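About Trarkance

48 shares · 8 comments

Trarkance is a small workshop that teaches robot arms to do handling jobs, and (this is the part we love most) teaches alongside the people who have been doing those jobs by hand. We got going when Renato Lagos was running the packing room at Gastonari and had the idea that the folks on the line should be the ones deciding what a robot picks up and what it leaves alone. We still work that way!

Our first customer was Farías, a housewares packer with 46 people on the floor. Sorting and handing over parts was eating up everybody's mornings, and sore wrists came with it. We spent a whole April there just watching and asking questions before we brought in any equipment. The packers picked the tasks. They also turned down a couple of ours, and they were right to.

Back at our own bench we practice with ordinary things. Thin rods are a favorite, as they ask a lot of a gripper, and so are blocks with colored dots on them.
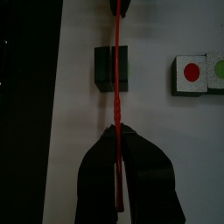 My job got more interesting but the first month was tiring, and I'd want any new place to hear that before they start, wrote Marisol in our visitor book. We took it to heart. Training hours are now paid and scheduled inside the shift, and the line runs at a slower target until the crew says it's ready.

What changes for people? Quite a lot, and we like talking about it. At Farías, 8 packers moved over to setting up and checking the arms. They write the task sheets, they choose the grip, and they have the final say on whether a job goes back to hands. Others stayed in packing and rotate more than they used to. The day starts at 7:30 with a short talk at the bench, coffee included, where anybody can bring up what went badly.

We're big believers in pairs of arms. So many jobs need one hand to steady and another to move, and a person coming off the line sees that right away.

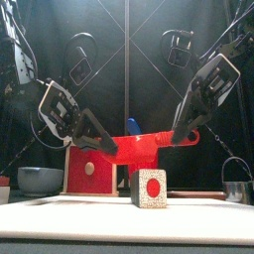

Two arms reaching in toward the red scoop on the practice bench

Our beginner course is called Rollel. It takes about 90 minutes, needs no computer background, and ends with everybody having guided an arm through a task of their own. People come in with their shoulders up around their ears and leave arguing over whose turn it is!

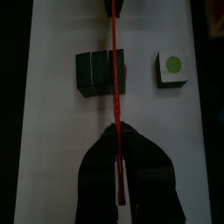
Red rod between the fingertips, blocks behind

We're always glad to show people around the shop. Bring your work shoes and the job you like least.

2 comments awaiting approval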